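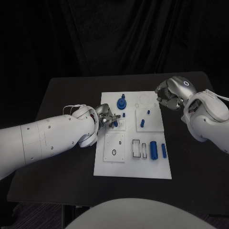 Blue parts and white fixtures on the printed sheet, black tabletop.

Trirkport gear assembly set, reviewed 20 October 2024

The sheet carries one large circle and two smaller ones as part targets. The outlines are faint — fine at a bench, poor under dim light. Our gear post measured true and the teeth ran clean after 334 cycles. The small pegs are the weak point: 66 insertions in, two had burred at the tip. Spares come only in bags of 96. Colour contrast is good. Recommended, with a darker printed sheet.

Wenceslao Gallardo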